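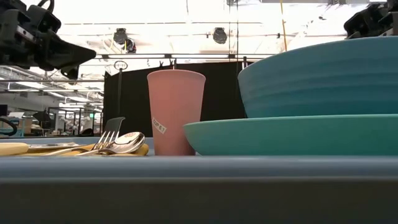 Reporting Political Violence – Session 2: Who said it, who saw it, who counted

Okay, so last session we got stuck on vocabulary (militant, gunman, terrorist, attacker, the argument that ate the whole second hour) and we never reached attribution. So that's today. Please have the three Irnorcombe stories open next to you while you read this, because I keep going back and forth between them and it gets confusing fast.

Quick recap for anyone who missed it. A bomb goes off near the bus station in Irnorcombe early in the evening, during a week when the town council and the regional government are already fighting over who controls the police. We're looking at three versions: the first wire story from Adetti, the update Adetti put out later that night, and the long piece in the Fahmy the next morning. Same event, three documents, and they don't agree with each other on some pretty basic things.

1. The first wire story

Read the opening sentence and stop. "An explosion tore through a crowded bus station in Irnorcombe on the eve of a council vote, killing at least 10 people, officials said."

Which officials? I'd like you to go through the whole story with a pencil and find out. I did, and as far as I can tell the only official anywhere in it is a spokesman for the town council, who turns up in the sixth paragraph and talks about road closures. He doesn't give a number. So where did the number come from? My guess is a hospital, possibly a phone call to someone at the hospital, and then an editor in a hurry wrote "officials" to cover it. A hospital clerk is a perfectly good source! But then say hospital.

Look at "crowded" too. It's a small word and it came from somewhere. There's a bus driver quoted further down who says the evening service had just left, which would make the station less crowded than usual, if anything. I'm not saying the reporter made it up. I think bus stations are crowded in our heads, and the word slid in.

And "near" in the headline became "through" in the lead. The device was on the street outside. People in the class who have worked a news desk will know exactly how this happens and the rest of you will find out.

2. The update

By the time of the update the count of wounded is 41, and this one is properly sourced: the head of the emergency ward, by title, speaking to reporters outside the building. Great. Underline it. That's what we want.

But now see what has happened to the claim of responsibility. In the first story there wasn't one. In the update, we get "a group opposed to the vote claimed responsibility in a message circulated online." Ask yourselves:

Did the reporter see the message, or see somebody describing it?
Does the group have any record of claiming things it did do, or things it didn't do?
Has anyone in authority confirmed or disputed the claim, and were they asked?
Is the message quoted at all?

The story answers only the last of those (it isn't quoted). An easy fix would have been one more clause: "Adetti could not independently verify the message." Some of you rolled your eyes at that phrase last time, and I get it, it reads like wallpaper. I still want it in there. Readers skim past it on most days and then one day it's the only thing that saves you.

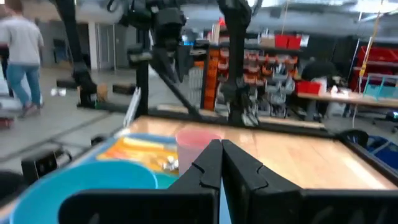

A pink cup and a light-blue bowl on the tabletop.

3. Quotes from local leaders

This is the part I find most interesting, so forgive me if it runs long.

After an attack, the regional head or the mayor always speaks, and usually within hours. What they say tends to come in a small number of shapes. There's grief (we mourn with the families). There's resolve (we won't be moved from our path). There's blame, aimed at the attackers, or at the other side's politicians, or at the national government for not sending enough police. Very often you'll get all of it in a single paragraph, and then the newspaper picks which bit to put in the headline.

The mayor of Irnorcombe gave a statement outside the town hall. Adetti's headline took the resolve: "Mayor vows vote will go ahead." The Fahmy took the blame: "Mayor says region left town unprotected." Both are accurate! He said both! But if you'd read only one of them you would come away with a very different man in your head. When I first taught this I thought the Fahmy had been unfair to him, and then I read the full text of the statement and most of it is in fact about police staffing, so I changed my mind. You may land somewhere else and that's fine, but quote the statement when you argue it.

A few habits I'd like you to get into with this kind of quote:

Keep the verb plain. "Said" will do nearly everything. "Vowed" and "slammed" are doing your reader's thinking for them, and "admitted" is an accusation.
Say where and when the person spoke. A remark at a graveside and a remark in a scheduled press briefing are different things, even if the words match.
If you translated the quote, or somebody else did, tell the reader. The mayor's "we will stay standing" is given in the Fahmy as "we will not kneel," and I've gone over the recording again and again and I don't hear kneeling anywhere.
If a leader makes a factual claim inside an emotional statement, pull it out and check it by itself. He said the town had asked for more officers and got no reply. That's checkable. Neither outlet checked it that night.

4. Crowd figures, briefly

The Fahmy says 700 people attended the vigil. The story gives no source for this. There isn't a photograph of the whole square, the police didn't publish an estimate, and the organizers (two student groups and a church) weren't quoted on it. It's a nice round number. Somebody stood on some steps and guessed, or somebody asked somebody who had guessed, and now it's in every later article as if it had been counted.

You don't have to leave out crowd size. You can describe what you could see – how far back the people went, whether the side streets were full, whether traffic got through – and let that stand in for it.
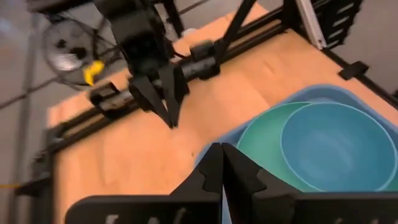 Hatem Benkirane
Lecturer, Conflict and Local Government Reporting, Forkdale College

5. Writing about the dead

I've moved this up from the July session because several of you asked. The Fahmy piece gives names, ages and a line or two on each person, and it's mostly done with care. The line about the retired teacher's garden is lovely and it comes from her neighbor, by name, with permission. Compare that with the paragraph on the youngest victim, where the details are lifted from a social media page and the family evidently hadn't been reached. The story even says so! It says calls to the family "were not answered." Then it prints the details anyway.

We'll talk about whether you would have run it. I'd have held it for the morning, and I know two former students on news desks who think I'm soft about this. Bring your own view, and bring a version of the paragraph rewritten the way you'd be comfortable publishing it.

One more thing on this. Watch for the way a victim gets introduced by relationship (mother of, widow of, son of the council member) in one case and by job in another. Go down the Fahmy's list and mark which is which. I think you'll see a pattern, and I don't believe the reporter meant it.

6. For next time

Take the first wire story and rewrite the top four paragraphs using only information that has a traceable source somewhere in the text. You'll be surprised how short it gets, so please don't pad it back out. Then write a note to an imaginary desk editor listing what you'd need to find out, and who you would call, in the order you'd call them.

Send it to me by May 13, 2021, as plain text in the body of an email (attachments from the college system keep landing in my junk folder and I've given up fighting it). If you're rewriting the paragraph from part 5 as well, put it underneath.

Reading: the full text of the mayor's statement, in the course folder, along with my transcript of the recording. If your ear disagrees with mine on the "standing" line, send me the timestamp and I'll listen again.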